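The Shirt Drawer Is Not a Filing Cabinet

A modest investigation into folding, and into why mine never lasts past the weekend

3/12/22

I own more T-shirts than I have occasions for T-shirts. They come from fun runs I walked, from a hardware store in Holton that gave them away with paint, and from a brewery tour I remember mainly for the parking. They live in one drawer, which closes if you lean on it.

In January I resolved to fix this. I bought a folding board from a company called Drolia, a hinged plastic affair that promises every shirt in the house will come out the same size. It does work. You lay the shirt face down, flap left, flap right, flap up, and you have a rectangle fit for a store shelf. Then you have to put the rectangle somewhere, and the board has no opinion on that.

The standing-file method was next. You fold each shirt into a small upright packet and line them up so that every one shows its spine. For 8 days my drawer looked like a card catalog. I took visitors to see it. Then I pulled out a gray shirt from the middle, its neighbors sighed into the gap, and by the end of the week I was back to digging.

Part of the trouble is the fabric. Dress shirts have collars and plackets, and they hold a crease out of sheer self-respect. Cotton knit holds nothing. It stretches when you lift it by one corner, it bunches along the seams, and it will slide off a tidy pile if someone shuts a door down the hall.

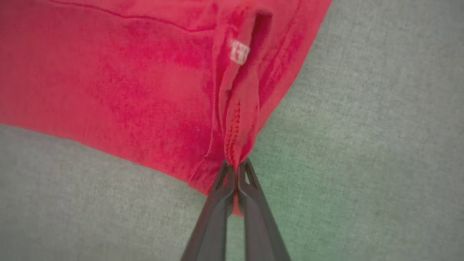
Red knit, slightly rumpled, with the seam drawn up into a ridge.

The seams turn out to matter more than the flaps. Most of us grab a shirt wherever it happens to be nearest and shake, hoping for the best. The better approach, as I learned from a laundry class at the Kohlhase community center (two evenings, bring your own pile), is to find the side seams first, match them, and smooth outward with the flat of your hand. The sleeves go in after that. The hem comes up last, and stops an inch short of the collar, so the thickness evens out when you fold again.

It also helps to work on something with a little grip. My dining table is varnished, and shirts skate across it like curling stones. I now use an old blanket, which has improved my folding and made dinner slightly more complicated.

As for the drawer, I gave 2 grocery bags of shirts to the thrift shop on Nilunov Street and kept the ones I wear. They fit, standing up, with a hand's width to spare. The brewery shirt stayed. I have never worn it outside, but it folds beautifully.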